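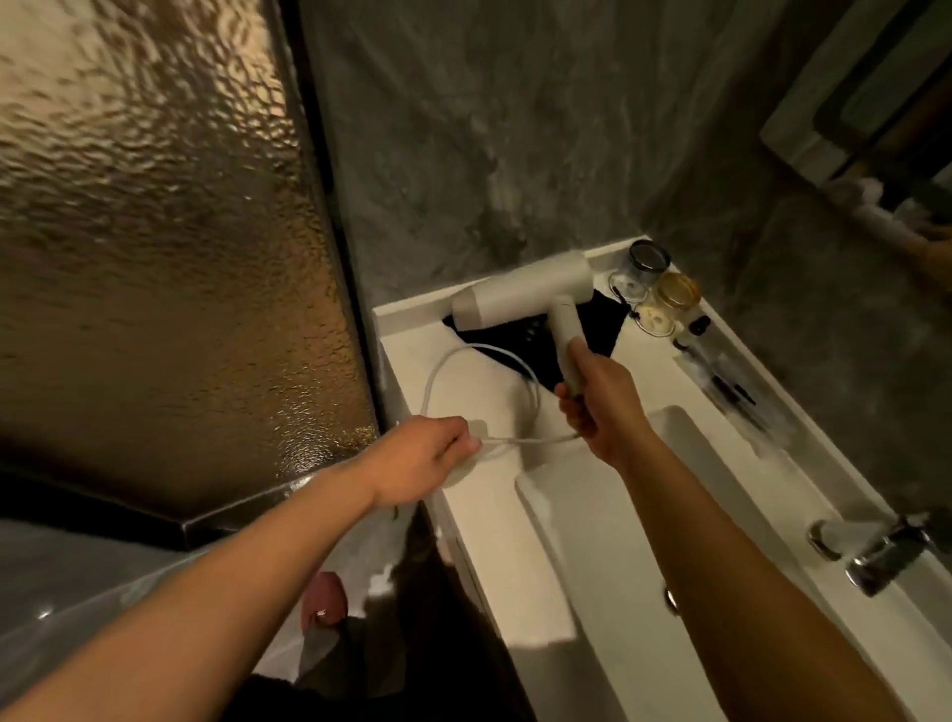 Dryer upright in the right hand, cord running through the left. Black cloth under the work.

Filed under: Two-Arm Builds > Recording and Training Data

Recording cord-handling demonstrations for the Salton arms

The Salton is the two-arm bench robot we have been putting together at the Keltstead shared workshop. The mechanical build and the wiring are covered in earlier parts. In this part the arms stay parked. The job is to record a person picking up a corded appliance and gathering the cord, and to get those recordings into a state the Jato training scripts will accept.

A hair dryer makes a good first object. It has a clear handle, a head that sits across the handle so its orientation can be read from above, and a thin cord that will not hold a shape. The cord is the hard part. If your recordings handle the cord well, rigid objects will give you very little trouble later.

What you need

- A head-worn camera with fixed focus and manual exposure
- One corded appliance, under 400 g without the plug
- A dark matte cloth, large enough to sit under the handle and head of the appliance
- A counter you can stand at with both elbows free
- A computer with the Jato scripts installed
- The Baloyi mounting bracket, or any bracket that holds the camera at a fixed tilt

Weigh the appliance before you record anything. The wrist servos on our build stall above 400 g at full reach, and a demonstration the arms cannot repeat is wasted disk space.

Step 1. Set the camera

Fit the bracket to the headband and tilt the camera down until both forearms enter the picture from the lower corners when you stand at the counter. You want the forearms as well as the hands. The Jato hand tracker estimates the wrist from the forearm line and loses it when only fingers are visible.

Lock the exposure. A glossy white counter will pull auto exposure down each time you lean toward it, then push it back up when you stand straight, and the tracker reads that as motion. Set the exposure on the counter itself and accept that the floor and anything under the counter will come out dark.

Lock the focus at working distance. On our camera that is one full turn back from the near stop. Things along the back of the counter may go slightly soft. Leave them soft.

Step 2. Prepare the counter

Unplug the appliance and keep it unplugged for the whole session. Dry the counter and the basin if you are working in a bathroom. The sink stays dry until you pack up.

Lay the cloth toward the back of the counter and flatten it. It does not need square corners. A folded cloth is fine provided the fold does not lift. Its only function is contrast: a white appliance on a white counter gives the segmentation step almost no edge to work with, and a black cloth behind the handle fixes most of that.

A white cord on a white counter is still a problem, because the cord will not stay on the cloth. We tried a second cloth to cover the rest of the counter and the cord dragged it around. In the end we left the counter bare and labeled the cord by hand on the frames where the segmentation dropped it.

Leave ordinary clutter where it is. Jars, small bottles and brushes along the back edge are useful background. Remove anything that could be knocked over by the cord, and do not rearrange the rest between takes in the same session.

Mirrors and textured glass need a test. Record a short clip, run

jato check --hands clip01

and look for extra hands in the report. A mirror on the wall will sometimes produce a third or fourth hand. Mask that region with a polygon in the session file. The mask moves with the head pose estimate, so draw it a little oversize.

Step 3. Measure the counter height

Write the counter height in the session file. The Salton shoulder plate sits at 695 mm on our stand, and the retargeting step needs the difference between the two surfaces. If you skip the field, Jato assumes zero offset and the first replay will put both grippers into the table.

Step 4. Record

Each take follows the same order:

1. Stand with both hands off the counter, palms down, for two seconds.
2. Take the handle near its base with the right hand and bring the dryer upright, head pointing left.
3. Pinch the cord between finger and thumb of the left hand.
4. Draw the left hand away along the cord, letting it slide through the pinch.
5. Gather the cord into a loose loop.
6. Put everything down and return to the start position.

Keep the right hand still during step 4. It is tempting to turn the dryer toward the cord to help the left hand along. The arms cannot coordinate that well yet, and the trained policy will copy the twist without the benefit.

Move at half your normal speed. Do not stop in the middle of a motion. A pause gets learned as a pause, and the arms will then stand there holding the cord until you hit the stop.

Vary where the cord starts. Drop it in a wide curve to the left, then bunched near the handle, then hanging over the front edge. Keep the grip on the handle the same throughout.

We recorded 61 takes on a Saturday and threw out 11. Most of the rejects were cases where the left hand closed on nothing and had to go back for the cord. Keep a few of those if the recovery is clean, and tag them "retry".

Step 5. Trim and convert

Run

jato trim --auto session01
jato convert --two-arm session01

The auto trim cuts on the two-second hold at each end. If the hold was short, it will merge two takes into one long one. Sort the output by length and the merged takes will be at the bottom of the list. Split them by hand.

Step 6. Replay before training

Replay three takes on the arms with no appliance on the bench, at quarter speed, with one hand on the stop. Check that the left gripper closes before it starts to travel. If it travels first, the pinch threshold is too tight. Loosen it one notch and convert again.

Then replay with the appliance, still unplugged. Expect the cord to slip. Replay is open loop and a slipped cord says nothing useful about the data. The check is for reach, collisions and grip timing.

Part five covers training and the gripper pads.

Shares: 18 | Comments: 4

flatwasher
Does the mask polygon survive if you take the headband off between takes? Mine drifted badly after a break.

keltstead-bench (author)
No. Treat that as a new session and redraw it.

ohm_sweet_ohm
Used a curling iron with a heavier cord and the segmentation was much better. Black cord though, so I had to swap to a pale towel under it.

tee_nut
Step 3 should be in bold. Ask me about my gripper tips.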